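Carnet de route Taldale, grand format

Marque : Gevovus
Référence : 554
Catégorie : Voyage > Carnets et cartes

Le Taldale est un carnet de voyage à feuillets mobiles, prévu pour les circuits en voiture de plusieurs semaines. Chaque étape tient sur une double page : heure de départ, kilométrage au compteur, arrêts, repas, adresse de l'hébergement. La page de droite reste vierge pour coller billets et tickets de musée.

Le classeur reçoit jusqu'à 23 étapes. Au-delà, il faut ajouter une recharge, vendue séparément. Les feuillets des anciens Taldale sont compatibles, sauf ceux du petit format. 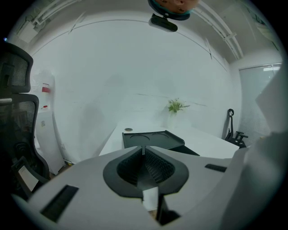
Contenu

Classeur à anneaux, couverture toilée
Feuillets d'étape perforés
Pochette à rabat pour les cartes routières
Tableau de dépenses par jour et par voyageur
Crayon à papier

Retour d'utilisation

Joelle Sfeir a rempli le sien entre Dieppe et Bayonne, par les petites routes, soit 1 274 kilomètres. Elle notait tout le soir à l'hôtel, avant le dîner. Son avis : la colonne des péages ne sert à rien hors autoroute, et la pochette mériterait un rabat plus long. Le papier supporte bien le stylo plume.

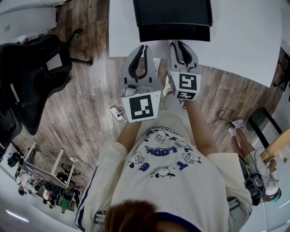 Les feuillets se remplissent à plat, classeur ouvert. Il faut donc un peu de place, ce qui manque souvent dans une chambre d'hôtel. Une table blanche comme celle de la photo convient très bien, une tablette de train beaucoup moins. Pour écrire dans la voiture, mieux vaut détacher le feuillet du jour et le poser sur le support rigide Clostov, proposé en option.

Options

Recharge d'étapes, même papier
Support rigide Clostov
Étiquettes Schwerdtfeger pour les dos de classeur

Livraison et retours

Expédition sous deux jours ouvrés. Pas d'envoi pendant la fermeture de décembre. Les carnets déjà perforés sur mesure ne sont ni repris ni échangés. Pour une commande groupée (clubs, agences), écrire à Perrine Pons, service clients, en indiquant la référence et la quantité souhaitée.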